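The Drummer Who Stayed Put

Bart Desmet has played drums on more than 100 records, and most people who own one of them could not pick him out of a lineup. He doesn't seem to mind. When I met him in December he had a session at ten, another at two, and a wedding band to rehearse in the evening.

Desmet grew up over his parents' hardware store and started on a borrowed snare at nine. By sixteen he was sitting in with a dance orchestra led by the trumpeter Dumisani Radebe, who needed a drummer who could read. Desmet couldn't. He learned the book by ear over two weekends and turned the pages at the right moments. Radebe found out a year later and kept him on.

"He could hear the bass player breathe," Radebe told me. "I can teach reading. I can't teach that."

The orchestra folded, as dance orchestras did, and Desmet moved into studio work at Engelbrecht, a two-room place behind a tire shop. The pay was poor and the hours were long. He played on radio jingles, gospel albums, a children's record about trains, and three singles by the singer Precious Hendricks, the last of which sold well enough to get everyone else on it a touring job.
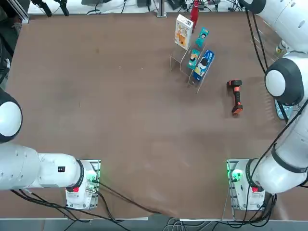 He turned the tour down. His daughter was two, and he had seen what the road did to Radebe's marriage. Hendricks hired another drummer and was gone for most of the next four years. When she came home to make the album "Lernley," she called Desmet first.

"Lernley" is the record musicians bring up. It was cut live in the big room at Engelbrecht with five players, and the drums sit lower in the mix than was usual then. On the title track Desmet plays brushes for the first two verses and doesn't touch a cymbal until the bridge. Zanele Zwane, who played piano on the date, said the arrangement was settled in the time it took to drink a cup of coffee.

"Precious wanted it bigger," Zwane said. "Bart just played it small and waited. By the third take she was singing to him."

The first pressing was 700 copies on the Druker label, which had no distributor outside the province. It took two years to sell out. Druker closed soon afterward, and the tapes spent a long time in the basement of its former accountant, in boxes marked with the name of a different band.

The reissue is the work of Petronella Maluleke, a mastering engineer who bought the Druker tapes along with a pair of broken speakers she wanted for parts. She baked the reels, transferred them, and found two complete songs that had been left off the album. One is a slow blues in G that runs nine minutes. The other, "Brostance," is an instrumental credited to Desmet, the only tune he has ever put his name to.

He didn't remember writing it. Maluleke played it for him over the phone, and he asked who the drummer was.

"I thought he was rushing," he said.

Both songs are on the new edition. A concert to mark the release sold all 200 seats, and Hendricks, who rarely performs now, sang five numbers. Zwane was at the piano. Desmet used the same brushes he had used on the record, or said he did. 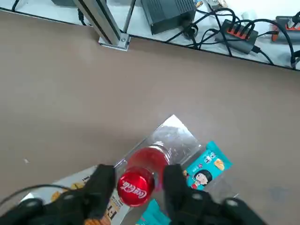 A red Coca-Cola bottle on its side on clear plastic.

Since the concert he has had calls from younger players asking for lessons. He takes four students at a time, at his house, and makes them spend the first month on a practice pad with the radio on. They are to play along with whatever comes up, including the talk shows.

He still works at Engelbrecht, which has new owners and a better furnace. The tire shop is gone. On the morning I visited, he was there to overdub a tambourine part on a song by a band whose members were all younger than his cymbals. He listened through once, asked for a little less guitar in his headphones, and did it in one take. The producer asked for another, to be safe. Desmet played it again, the same way, and went out to move his car.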